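Keeping the older tables in play: an interview with Ulla Mustonen

17 June 2023

Ulla Mustonen has been responsible for the parts service at Aubert since the firm moved to its present premises in Korthorpe. The service supplies rubbers, coil sleeves, lamp sockets and switch blades to owners of pinball tables, most of them private.

Asked which part is ordered most often, Ms Mustonen named the coil sleeve. "Owners replace the rubbers and find that the flipper is still weak," she said. "In most cases the sleeve has worn and the plunger is dragging. It is a small part and it should be changed first."

The catalogue at present lists 256 items. Two of the flipper assemblies are made to order by Rirnow, and delivery of these was slow in January. Ms Mustonen said that the delay had been cleared. "We now hold some four months' stock of each. We would not wish to repeat last winter."

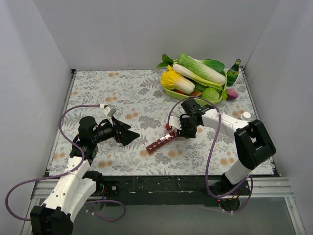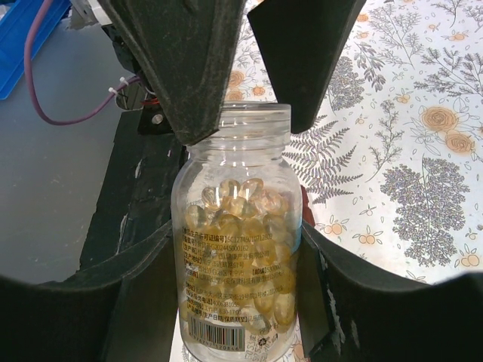

Tabletop with floral covering, first picture; bottle of yellow softgel capsules, second picture.

Dušan Zeman, who oversees repairs, joined the conversation to speak about playfield wear. He advises owners to wax lightly and to replace steel balls as soon as they lose their polish. "A pitted ball will take the paint off around the slingshots," he said. "By the time the owner sees bare wood, the cheap remedy is no longer available."

Mr Zeman also asked that customers give the maker and model of the table when ordering, together with the length of the old part. Returns of opened switch kits cannot be accepted.

A revised parts list, including the Janomton target sets, will be sent to account holders on request.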